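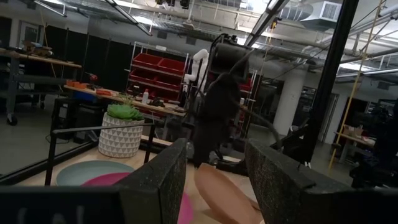 Platos sobre madera clara.

3. Yo cargo el lavavajillas Zerier empezando por abajo, y dejo siempre libre el brazo de rociado (¡giradlo con la mano antes de cerrar!). 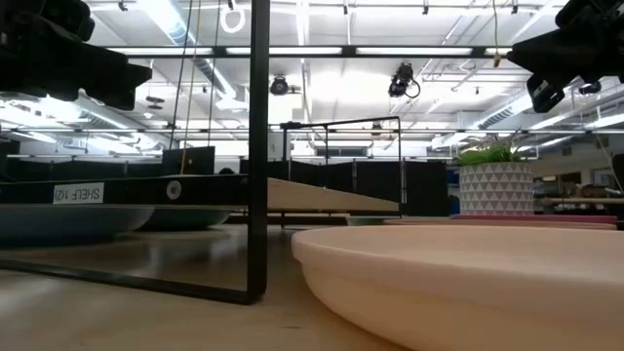
La sal va cada 31 lavados, con el embudo. Las piezas hondas tienen su truco: un cuenco ancho y de poco fondo, como el de color melocotón, lo pongo inclinado en la cesta inferior.

Atención: nada de detergente a mano, que hace espuma a lo bestia.

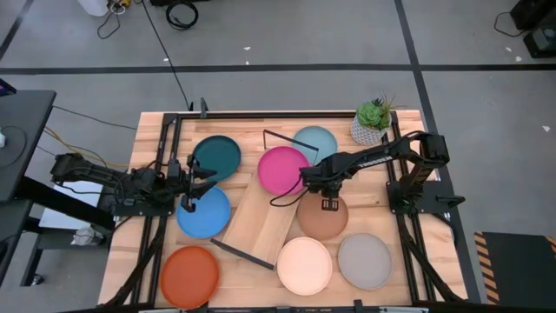 ¿Cada cuánto se limpia el filtro?
Cada 6 lavados, bajo el grifo y sin jabón.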